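Storage and Care of Outdoor Patio Furniture Covers: Project Report

Submitted by Thijs Dewulf and Jelle Van Damme
Feb 1, 2022

1. Purpose

This report presents the results of a student project on protective covers for patio tables and chairs. The project compared two covers, referred to by their working names, Areo and Tement. The Areo cover is made of coated polyester with taped seams. The Tement cover is made of woven polyethylene and is closed with a drawstring at the hem.

2. Method

Both covers were fitted to identical dining tables in the courtyard at Ninomham at the beginning of December. The tables remained outdoors for the full test period. Humidity under each cover was recorded by a small data logger fixed to the underside of the table. A total of 537 readings was obtained. Wind was not controlled, and the courtyard wall sheltered the Areo table to some extent on its north side.

Water resistance was tested separately. A section of each fabric was stretched over a tray, and 800 milliliters of water was poured onto it and left overnight. The trays were weighed before and after.

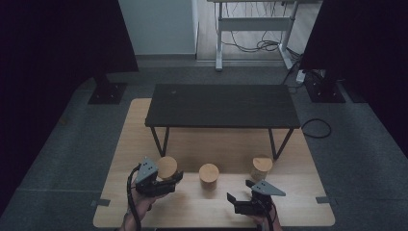
3. Results

The Areo fabric let no measurable water through. The Tement fabric leaked along the fold lines, where the coating had begun to crack. Humidity readings showed a different pattern. The Areo cover has no vents, and the logger reached 100 percent on several mornings. The Tement cover stayed drier underneath, as air could enter at the hem.

One reading from the Tement logger was discarded after its battery was replaced.

4. Recommendations

Owners of wooden furniture should choose a cover with vents on at least two sides. Covers should be removed on dry days and folded along different lines each time. The authors also recommend that the Areo cover be tested again with a raised support under the center, so that rainwater does not collect there. The full set of readings is stored in the Dagdag project folder and may be requested from the authors.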